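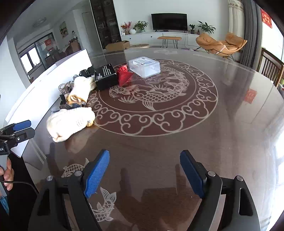
첨부 1. 유리 상판과 가운데 용 문양

목록 보기 | 이전 글 | 다음 글 | 답장 | 스레드 접기

제목: Re: [중고가구] 용 그려진 원탁, 유리 빼고 쓸 수 있나요
보낸 날짜: 2020년 8월 25일

스기야마 님, 그리고 조용히 읽고만 계신 여러분께

먼저 질문을 그대로 옮깁니다.

> Tsutomu Sugiyama 님이 쓴 글:
> 지난번에 말씀하신 원탁 말입니다. 아내는 마음에 든다는데 저는
> 용이 좀 부담스럽습니다. 밥 먹는데 용이 쳐다보면 체하지
> 않을까요. 유리만 걷어내면 평범한 나무색 식탁이 되는 건지,
> 아니면 무늬가 상판에 있는 건지 궁금합니다. 그리고 물고기는
> 몇 마리입니까? 장모님이 물어보십니다.

용은 쳐다보지 않습니다. 잉어를 감고 있느라 바쁩니다. 가운데 큰 원 안에 용이 몸을 말고 있고 그 안쪽에 꼬리 긴 잉어가 있습니다. 둘레는 구름무늬입니다. 선이 가늘고 옅어서 국그릇 하나 올리면 용의 체면이 꽤 깎입니다. 저는 늘 김치찌개를 그 위에 놓았고, 체한 적은 있지만 용 탓은 아니었습니다.

물고기는 가운데 잉어 말고 가장자리 쪽에도 있습니다. 사진에 나온 것이 두 마리인데, 한 마리는 왼쪽으로 가고 한 마리는 아래로 휘어 내려갑니다. 장모님께는 일단 세 마리까지 확인되었다고 전해 주십시오. 나머지는 오셔서 직접 세시는 편이 서로 마음 편하겠습니다.

유리를 빼는 문제는 제가 답을 못 드립니다. 12년을 쓰면서 한 번도 들어 본 적이 없습니다. 이사할 때도 Skiltent 기사님 두 분이 통째로 옮기셨고, 그때 들은 한숨 소리로 보아 가볍지는 않습니다. 무늬가 유리에 있는지 그 밑에 있는지도 저희 집에서는 오래된 논쟁거리입니다. 손톱으로 긁어 보자는 쪽과 그냥 두자는 쪽이 있는데 늘 후자가 이겼습니다.

단점도 적어 두겠습니다. 창가에 두면 빛이 그대로 비칩니다. 사진 오른쪽의 허연 띠가 그것입니다. 지문도 잘 남습니다. Pitlow 유리 세정제를 한 통 얹어 드릴 테니 사흘은 버티실 겁니다. 상판 색은 검붉은 갈색이고, 밝은 마루에 놓으면 혼자 진지해 보입니다. 빨간 비닐봉지와 뚜껑 달린 투명 상자는 식탁에 딸려 가지 않습니다. 벌써 두 분이 물어보셨습니다.

값은 Trivo 상품권 200장과 바꾸자는 분이 계셨으나 정중히 거절했고, 직접 실어 가시면 155달러에 드립니다. 의자는 없습니다. 의자는 Kazuhiro Maruyama 님이 작년에 먼저 가져가셨는데, 용 없는 의자라서 경쟁이 치열했습니다.

8월 말까지는 다른 분께 안 넘기고 기다리겠습니다. 줄자로 현관부터 재 보시고 답장 주세요. 원탁은 모서리가 없어도 문에 걸립니다.

용 주인 드림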